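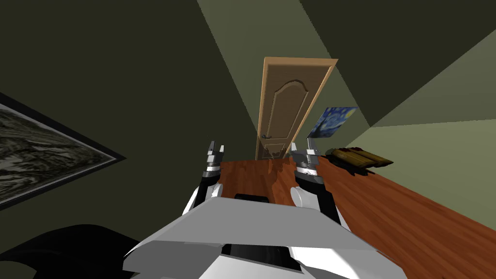 Figure 7.1 A two-armed robot at a table in a simulated room, seen from above its own body. Both grippers are open.

Chapter 7
Comparing Grippers

In Chapter 6 we chose an arm by looking at reach, payload and speed. The arm only carries the gripper to the work. What the gripper does when it gets there decides how many parts are picked up, how many are dropped and how many are damaged. This chapter sets out a way of comparing one gripper with another so that the result can be trusted and repeated by someone else.

Most of the chapter uses simulation. A simulated trial costs very little to run and can be started again from exactly the same position. It also lets you change one thing at a time, which is hard to do on a bench. Section 7.6 deals with the step from simulation to hardware and with the results that do not carry over.

By the end of the chapter you should be able to:
write a test plan for two or more grippers;
choose a camera position for each part of the test;
record grasp attempts in a form that others can check;
say which differences between grippers are large enough to matter.

7.1 What is being compared

The word "gripper" is used loosely. In this book it means everything beyond the wrist joint: the palm, the fingers, the drive and any sensors fitted to them. When two grippers are compared, all of these may differ at once. A test that changes the fingers and the drive together can tell you which gripper did better, but it cannot tell you why.

The running example in this chapter is a study by Mayu Tamura and Takeshi Honda, carried out on the Dokitden simulation bench. They wanted to choose between two parallel-jaw designs, the Flondetti and the Imley, for a tabletop sorting job. Each gripper was mounted on the same pair of arms and driven by the same controller, a Cao position controller with its default settings. The arms, the room and the lighting were left alone throughout.

Tamura and Honda ran 2000 grasp attempts with each gripper, 4000 in all. Of these, 183 were thrown out because the arm had not reached its start position before the fingers began to close. They kept these attempts in a separate table and gave the reason for leaving them out. You should do the same. A reader who cannot see what was removed has no means of judging what was kept.

7.2 The room and the table

A plain grey floor and a single block are enough to check that the fingers open and close. They are not enough to test a system that relies on cameras. Walls, doors, pictures and furniture all appear in the camera's view, and a vision system may mistake part of the background for an object to be picked up. The room in Figure 7.1 has a panelled door, pictures on the walls and a wooden table with a visible grain. There is a reflection on the wood just beyond the grippers, which is the sort of detail that can upset a simple edge finder.

Decide on the room before the first trial and do not alter it. If you must alter it, start a new set of results.

7.3 Where to put the camera

A view from above the body shows both arms and their position relative to the table. It is useful for checking that the arms start level with each other and that neither one will strike the table edge. It is of little use for judging the grip itself, as the fingers take up only a small part of the picture.

For the grip, a second camera is placed behind the palm, looking along the fingers. 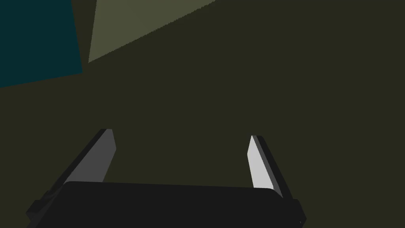

Figure 7.2 An open parallel-jaw gripper viewed from behind the palm and slightly above it. Nothing is held between the fingers.

From this position the gap between the fingers is easy to see. So is a problem with lighting. In Figure 7.2 the inner face of the right finger is nearly white, the inner face of the left finger is mid-grey, and the palm is almost black. A program that finds the fingers by brightness alone would need a different threshold for each of them. Honda's first script used one threshold for both and lost the darker finger in 37 trials before the fault was noticed.

Note also how much of the view the palm takes up. A broad palm hides the base of each finger, so contact low down on the finger cannot be checked from here. Where low contact matters, use a side view as well.

7.4 Before the first trial

Carry out the following checks with each gripper and write down the results.

1. Open the fingers fully and record the gap at the tips.
2. Close them on nothing and confirm that both fingers move by the same amount.
3. Move the arm to its start position five times and record the spread.
4. Save one picture from each camera and keep it with the results.

Check 2 is the one most often skipped. If one finger leads the other, it will push the object sideways before the grip is made, and the fault is then easily blamed on the camera or the controller.

Exercise 7.1 Write a test plan for two grippers of your choice, on one page. State what is held fixed, what is changed, and which attempts you would leave out.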